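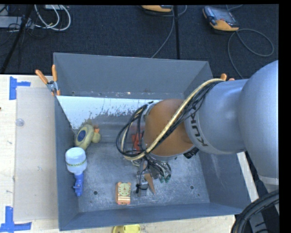
What we wanted to find out

My project was about sorting out mixed boxes of bits and bobs, the kind that pile up in every cupboard at Benddale. I did it with Mohcine Kettani over August and we argued about bins for most of the first week. Should you tip everything into one big metal one, or use lots of small tubs?

How we did it

We went with metal in the end. A big grey bin on a wooden table is easy to reach into from the top, and it doesn't matter if the bottom gets scratched (ours is scuffed all over!). We did 20 rounds with 16 things to sort each time, toys in one pile and things with handles in another. The yellowish duck was my favourite — I put it on the left by the wall whenever I got the choice, with the white and blue thing just below it.

What we found

Small stuff ends up in the corners and you spend ages fishing it out. Fewer things in the bin made it loads quicker, and Mohcine thinks a shallower one would help too. I'd like to try that next, plus soft toys — we only had a few and they kept ending up under everything else.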